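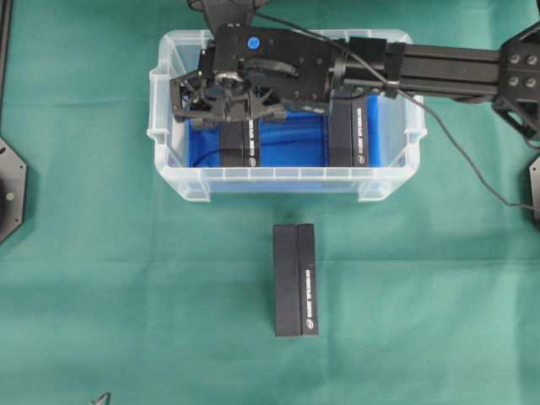

4.2 Comparison of grippers. We compared two controllers for the Wurkance gripper, named Cedora and Mansilla, on a bin task with product boxes. Each controller received 28 trials. The boxes are black and stand upright in a clear bin with a blue lining, so the edge of the box is easy to separate by color. Cedora finished 31 percent faster – but it pressed harder on the rim.
Contact force was recorded at the wrist in all trials.

Figure 6. Parallel-jaw gripper with open fingers in front of the clear container.
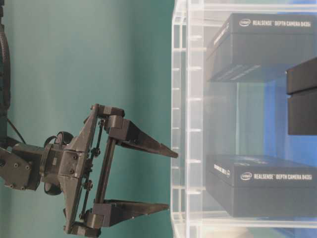

Page last changed: 2025-10-28
The distance between the fingertips and the wall was set by hand before each trial.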